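Sutell Toys Opens Its Second Shop, and You're Invited

Cunton, September 2022

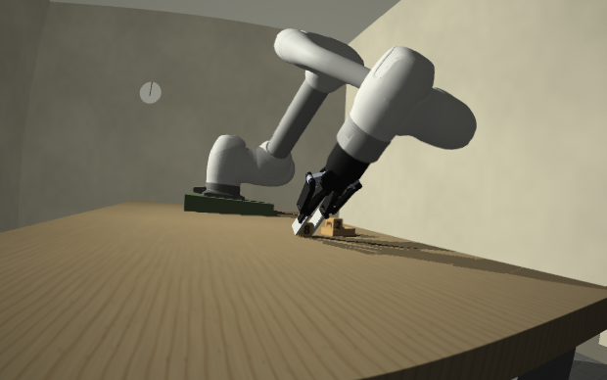

Two little wooden letter blocks on a big wooden tabletop.

Well, we did it! After a very long August of painting shelves and hunting for lost boxes, I get to tell you that Sutell Toys is opening a second shop, on Nambiar Street in Clambridge.

It's a bit bigger than our Cunton place, so I've finally got room for the puzzles, the train sets and all the alphabet toys I kept stuffing under the counter. The first 100 families through the door get 20 percent off — grandparents count as families, yes.

We'll have story time at 2 p.m. on opening day, with juice and far too many cookies. Strollers fit through the front door (I measured it myself!) and there's parking behind the bakery.

Reporters are welcome to come by early for a look around. Just ring the Cunton shop and ask for the owner — that's me.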